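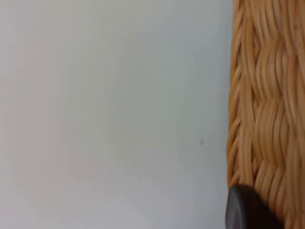
Speaker notes, Grirnivcombe meetup, 2018-08-21
Talk: Teaching a gripper with examples (and getting the examples)

Opening (keep it short, get to the good stuff)

Hi everybody. I work on data collection at Silix, and I get to spend my days driving a robot arm around ordinary household stuff and saving what happens. I love this job! Tonight is all about the collecting part. The training part gets plenty of talks already.

Ask the room: who has trained a model on somebody else's data? Hands. Who has collected their own? Usually far fewer hands. Say that I hope to change that by the end of the night.

Slide 2: The setup

One arm, one gripper, a small camera at the wrist. We call the whole thing Obi. A person drives, Obi follows, and the software saves the camera view together with the joint positions and the finger opening. One run from start to stop is an episode.

Mention the wrist camera here and slow down a bit. People expect a nice wide view of a room. What you get up close is often a big stretch of wall, a slice of whatever you're reaching for, and a dark fingertip in the corner. A person looks at that and says "where am I?" The model has to learn to be fine with it, so it needs plenty of those views, soft focus and all.

Slide 3: Why wicker

This is my favorite part, don't rush it.

We began with boxes. Boxes are great, flat sides, clear corners, and the first model did well on them. Then we moved on to wicker and it fell apart. Cane curves and loops back on itself at the edges. A braid bulges out and tucks under again, with bright tops and dark grooves the whole way along. From close range, where does the basket stop? Is that edge the edge, or just the next loop?

Plain walls are tricky in the other direction. There's so little on them that the model grabs at anything it can find. One tiny speck can become a landmark if it shows up in every episode. Ask the room for a guess at how we found that out. (We moved the basket to a different wall. Pause for the groan.)

Slide 4: What we collected

213 episodes with baskets in the first batch. Show the table. Explain the columns: start pose, approach side, contact or no contact, operator's note.

The operator's note is a free text box and I will defend it forever. "Came in low." "Changed my mind halfway." Those notes saved us days when we were sorting out strange behavior later on.

80 of those episodes were approaches only, where you come up beside the basket and stop, with no grasp planned at all. We nearly skipped them. Please don't skip them! The model spends a lot of its life being almost there, and if every example is a clean grab it has no idea what to do in the last little stretch.

Slide 5: Varying things on purpose

Talk through the list, add stories if time allows.

Move the object between episodes, even when you're tired.
Change the wall behind it.
Come in from the left, then from the right, then from somewhere awkward.
Swap drivers. Everybody has a style, and the model will copy it, wobbles included.
Keep the slow episodes. Keep the hesitant ones too, with a note.

We had 9 start poses taped up on a card next to the driver's seat. Very low tech, worked beautifully. Before the card, everybody started from the same comfortable spot without noticing.

Slide 6: Labeling

We use Plurnska for this, our own little tool. It plays an episode back and you press a key at the moment of contact. Live demo if the wifi behaves, otherwise the recorded clip.

Be open about the hard bit: from the wrist view alone, contact is often a judgment call. The finger covers the exact place you want to see. Two people label every episode, and when they disagree we keep both answers. I used to think of the disagreements as mess. Now I read them first, they show you where the camera can't help.

Slide 7: Still to do

Mesh, netting, anything with holes you can see through. A second camera angle for a part of the set. A better way to pick which episodes to record next, I have opinions, ask me at the break. Next batch is planned for November.

Questions

Likely one: how many examples do I need? Say: record twenty, train something rough, watch it fail, then go record what it failed at.

Likely two: can we try driving? Yes! Obi is at the back table, line up after the last talk. Remember to switch the recorder on.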